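Imprimer | Envoyer par e-mail

Nappe en tissu sous une lampe et une multiprise : faut-il vraiment un sous-nappe ?

Question de Kátia Brito

Bonjour. Je me sers d'une table rectangulaire comme bureau le matin et comme table à manger le soir. Dessus j'ai mis un tapis foncé, et par-dessus une nappe à motifs de baies qui ne couvre pas toute la longueur. La lampe et la multiprise sont posées directement sur le tissu. En magasin, on m'a soutenu qu'il fallait absolument un sous-nappe antidérapant Plirkon à 18 euros, sinon tout glisse et le fil finit par entraîner la lampe. Le vendeur avait l'air très sûr de lui, moi beaucoup moins. Est-ce que quelqu'un a vu une différence, ou est-ce qu'on paie du caoutchouc troué ?

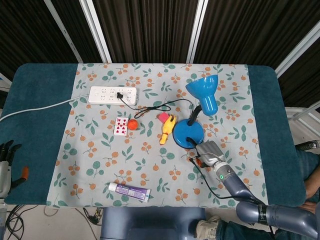 La nappe sur son tapis, avec la multiprise et la lampe bleue.

Je précise que je ne veux ni percer ni coller quoi que ce soit. Le cordon de la lampe passe devant et c'est surtout lui qui m'agace. Pour la multiprise, je pourrais la mettre par terre, mais je la branche et débranche sans arrêt.

Réponse de Vojtěch Zeman

J'ai acheté le Plirkon. Il tient correctement sur du bois nu. Sur un tapis déjà souple, je n'ai senti aucune différence, et au bout de 5 mois il s'effritait. L'argument du vendeur me paraît d'ailleurs bancal : quand on tire sur un fil, c'est la lampe qui vient, que la nappe soit collée ou pas. Commencez par raccourcir le cordon avec une attache velcro et faites-le partir derrière le pied. Ça coûte trois fois rien. Si la nappe bouge encore, vous aurez toujours le temps de dépenser vos 18 euros.

La multiprise, je la sortirais du tissu. Posez-la à gauche, sur la bande de tapis qui dépasse, puisque son câble part déjà de ce côté.

Réponse de Helju Lill

moi j'ai des pinces à nappe et ça va très bien. par contre vérifiez l'épaisseur du plateau avant, les miennes étaient trop petites et j'ai dû les rendre

Réponse de Jurgita Butkienė

Pas convaincue par les pinces. Elles serrent au bord du plateau, or une nappe plus courte que la table n'arrive pas au bord à gauche et à droite. Elles ne la tiendront que devant et derrière, à condition qu'elle retombe.

Pour le velcro, d'accord avec Vojtěch. Je me méfie aussi des « nappes stabilisées » genre Dzene : la mienne a rétréci au premier lavage et je n'ai jamais obtenu de réponse à mon mail. Avant d'acheter, lisez sur l'étiquette de la multiprise la puissance maximale et tenez-vous-y, ça me semble plus utile que le caoutchouc. Et évitez de rabattre un pan de tissu dessus quand vous débarrassez pour le dîner.

Imprimer | Envoyer par e-mail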